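Slide 4. Zestby picking kit, our review

Good afternoon. Say thanks to Hotmont for the room. Start slowly, people are still sitting down.

We had the kit from Kramer for 9 weeks. It comes as software, a gripper and 2 days of setup help. The arm you must already have.

What I liked: mixed items, no teaching of each part. What I did not like: the manual. Also the cables — please plan them before you mount anything. We routed ours again in April.

Price question will come. Answer: ask Prolport, they sell it here. I do not quote.

(next slide, wait for it)
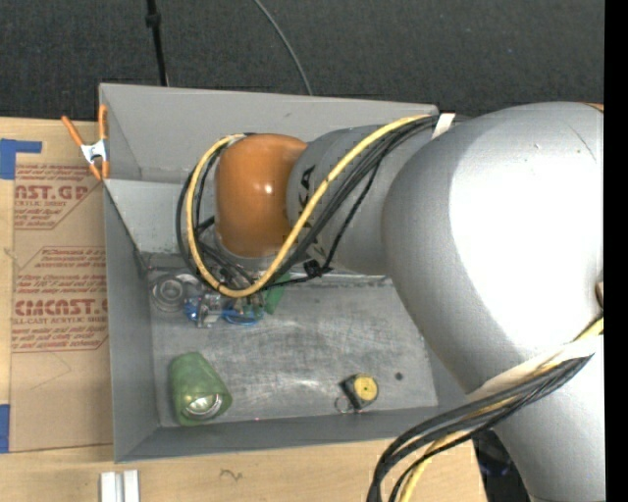 Picking from the metal bin, two loose items in the front part.

Point to the cable loop under the orange wrist joint. Then go to the table with 2000 picks. Do not read all the rows.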